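Rechercher un produit, une référence...
OK

Skekomen - Plateau de table Jaltik, finition mate

Réf. 2685
Partager 2 | Commentaires 2

Le plateau Jaltik est vendu seul, sans piètement. Il est destiné aux bureaux, aux salles de pause et aux petits ateliers. La surface est mate, sans grain marqué, et ne demande pas de traitement particulier à la livraison. Les chants sont arrondis sur les quatre côtés.

Le modèle présenté sur cette page est le carré de 80 cm de côté. Il existe aussi en 100 cm, sur commande uniquement. Pour toute autre cote, il faut passer par le service découpe de Nevbridge, qui établit un devis séparé. La découpe sur mesure n'est ni reprise ni échangée.

Le plateau est livré à plat, dans un carton avec coins de protection. Il est conseillé de le sortir de son emballage la veille du montage et de le laisser reposer dans la pièce où il sera installé. Ne pas le stocker debout contre un mur extérieur, ni dans un local non chauffé. 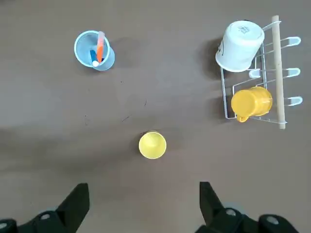
La fixation se fait par le dessous. Des inserts filetés sont posés en usine aux quatre coins, compatibles avec les pieds Eskola droits et inclinés. Pour un autre piètement, percer des avant-trous et respecter la longueur de vis indiquée dans la notice. Une vis trop longue traverse la couche de finition et le défaut n'est pas couvert par la garantie.

Serrer d'abord les quatre coins à la main, contrôler l'équerrage, puis terminer à la clé. Un deuxième serrage est à prévoir après quelques semaines d'utilisation.

Entretien

Chiffon doux et eau savonneuse, puis essuyage. Pas d'éponge abrasive, pas d'alcool fort, pas de cire - la cire laisse des zones brillantes qui ne partent plus. Les traces de feutre s'enlèvent avec une gomme blanche si elles sont récentes. Pour les taches grasses, laisser agir un peu de savon noir dilué avant de rincer.

Un dessous-de-plat est nécessaire pour les casseroles et les théières. Les rayures légères peuvent être atténuées avec le kit de retouche, vendu à part. Vérifier la teinte sur le dessous du plateau avant de l'appliquer.

Livraison et retours

Le 80 cm est expédié depuis notre dépôt. Le 100 cm part directement de l'atelier et demande un délai plus long. La prochaine série est prévue en février. À la réception, ouvrir le carton devant le livreur et noter tout choc sur le bon. Les réserves portées après son départ sont traitées au cas par cas.

Questions techniques : Elba Navarrete, service produits. Commandes en nombre : Nestor Sison.

Commentaires (2)

Faisal Jatoi
Monté sur des pieds Eskola inclinés, aucun souci d'alignement. La notice est courte mais suffisante. Carton un peu abîmé dans un coin, plateau intact.

Adeel Lashari
Bonne surface de travail. La teinte est plus chaude le soir que sur mon échantillon - à voir chez soi avant d'en commander plusieurs.

Fiche mise à jour le 20 décembre 2024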